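Astia Newsletter
May 12, 2023

CAN A MACHINE TIDY UP YET?

Several readers wrote in after our last issue to ask when they can expect a robot to do the chores. The short answer is that it depends on the chore, and on how much mess you allow the machine to meet.

Floors are mostly settled. Robot vacuums have been on sale for years and do a fair job in a room without too many cords. Dishwashers and washing machines do the washing, but people still load them, unload them and fold what comes out. On the shop floor the picture is much the same. Machines weld, stack and wrap all day when every part arrives in the same place, facing the same way. When parts come mixed in a bin, a person is usually called over.

The jobs in the middle are the ones being worked on now. Picking things up and putting them where they belong sounds like one task. For a robot it is a long list of small ones: find the object, decide where to hold it, close the fingers without crushing or dropping it, move it past whatever is in the way, and let go at the right moment. A soft pencil case gives when you squeeze it. A booklet lying flat has almost no edge to grab. A see-through jar can be hard for a camera to make out at all.

We asked two firms where they stand. Clirnora sells arms to small packing shops and has started testing them on desk and shelf work. Over 6 weeks its staff logged 2,081 tries at moving a single item from one spot to another. The company would not give us a success rate. It did say that stiff items such as boxes and cups went much better than anything that bends, and that most of the failures came at the grasp and very few came during the move.

Wutoler is taking on the home. Its test list has 30 chores, and the company says its arms can now finish seven of them without help if the items are ones the system has handled before. Wiping a counter is on the list of seven. Making a bed is not. Both firms use two arms for most work, so that one can steady an object while the other pulls or lifts.

Speed is the other problem. A ten-year-old can clear a desk in a couple of minutes if pushed. The machines take far longer, and someone has to stand by in case a part jams or an item ends up out of reach.

School supplies make a good test because they come in so many shapes. A light wood shelf unit with pencil cases on top and more leaning out of a cubby, a jar of colored pencils, a cup of markers and a booklet on the floor are enough to keep two arms busy.
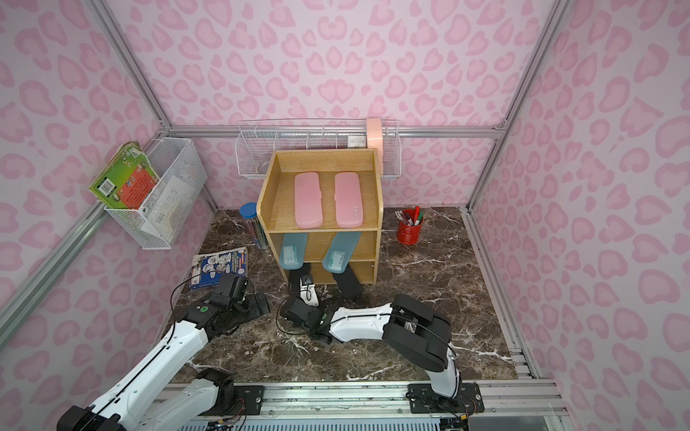
Bae wrote to us that the wrong question is being asked. A robot that needs the shelf set out in front of it and a person standing next to it has not taken over a chore, Bae said, and a family would do better with more drawers and fewer things. Bae would pay for a machine that puts away groceries and for nothing less.

We think that sets the bar high, but the point about the person standing by is fair. Until that person can leave the room, the time saved is small. For a shop that runs the same few items all day, the sums may work out sooner.

Wutoler plans to run its list again in June with items its arms have not handled before. We have asked for the results chore by chore, including the failures, and will print what we get. Readers who have tried an arm at home or in a shop are welcome to write in. Please tell us what job you gave it and how long you kept it at the task.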